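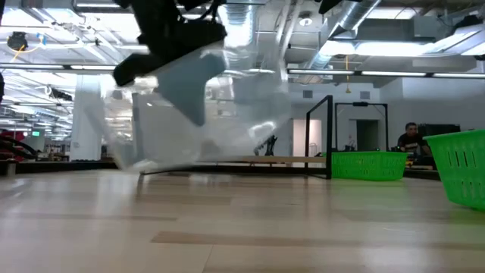 Bornton Interview Practice Service: interim progress report
Submitted to the Saha Fund by Victor Tanui, Clendis
Reporting period: to the end of January

Purpose of the grant

The grant pays for mock interviews and written feedback for adults in Bornton who have been out of paid work for six months or more. It does not pay for CV writing, which is covered by the existing contract, or for travel. Activity under either heading has been left out of this report.

Activity in the period

Referrals received: 259. All were logged on the day of receipt. Most came through the jobcentre route, with a smaller number from the adult learning centre and self-referral. The self-referral form was shortened in the second month after users reported that the employment history section could not be saved part way through. The saved-draft function has since been added.

Each person referred is offered a first session, a second session with a different interviewer, and a written note after each. Sessions last 75 minutes. The original plan allowed an hour, but the pilot showed that feedback was being cut short when candidates gave long answers to the opening question. The change was agreed with the Fund before the start of the period and has no effect on the unit cost, as interviewers are paid by the session.

Interviewers are asked to use the standard question set. The set has been revised once. Two questions on gaps in employment were merged, and the question on salary expectations was moved to the end, where it tends to fall in real interviews. The version number is now printed at the foot of each score sheet so that results from the two versions can be kept apart.

Scoring

Answers are scored on relevance, structure and use of evidence. Delivery is recorded as a comment and carries no score. This follows the advice in the Mostow review, which found that marks for delivery varied more between interviewers than between candidates.

A sample of recorded sessions was scored a second time by Zoi Tsolakis without sight of the first marks. Agreement was good on relevance and structure. It was weaker on use of evidence, mainly in cases where the candidate described the work of a team without saying what they had done themselves. Some interviewers treated this as partial evidence and others as none. The guidance note now says that it should be marked as partial on first hearing and that a follow-up question should be asked before the final mark is entered. Second scoring will be repeated in the next period.

Findings so far

The most common weakness at first session remains an answer that repeats the wording of the job advert. Candidates who do this usually have a suitable example and can give it when prompted. The written note therefore now quotes the prompt that worked, so that the candidate can practise with it.

Second session scores are higher than first session scores on all three scales. We do not claim this as an effect of the service at this stage. People who return for a second session are likely to differ from those who do not, and the comparison has not been adjusted for that. Job outcomes are collected by text message and the response is still too low to report.

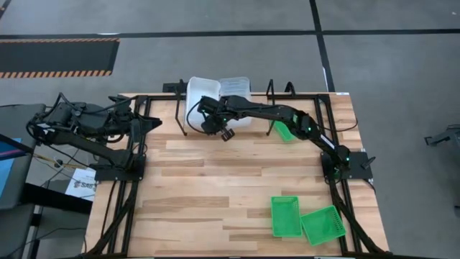 Dilek Kozan asked, on reading the draft of this section, whether the higher second scores might simply reflect candidates having met the same questions before, and suggested that half of the second sessions should use a reserve set. We accept the point. A reserve set has been written and will be brought in from the start of the next period, with allocation by referral number. Results will be shown separately in the final report.

Attendance

Missed first sessions are the main operational problem. The reasons given are childcare, a clash with a jobcentre appointment, and having already started work. A reminder is sent the day before and again at 8 a.m. on the day. Evening slots were filled first in every month of the period, and two daytime slots a week have been moved to 6 p.m. as a result. Missed sessions are charged to the grant only where notice was less than 24 hours.

Staffing

Trevor Dobson left the interviewer panel during the period and was replaced by Chibuzor Akinola, who has completed the induction and observed sessions. No other changes.

Budget

Spending is in line with the profile except for an underspend of £1,000 on printing. Candidates have mostly chosen to receive notes by email. We ask for permission to move this sum to interviewer fees, to cover second scoring. No change to the total is requested.

Work planned for the next period

Introduce the reserve question set.
Repeat second scoring on a fresh sample, with attention to use of evidence.
Replace the outcome text message with a short phone call at three months.
Agree the format of the final outcome table with the Fund.

Score sheets, the revised question set and the guidance note are attached as Annexes A to C.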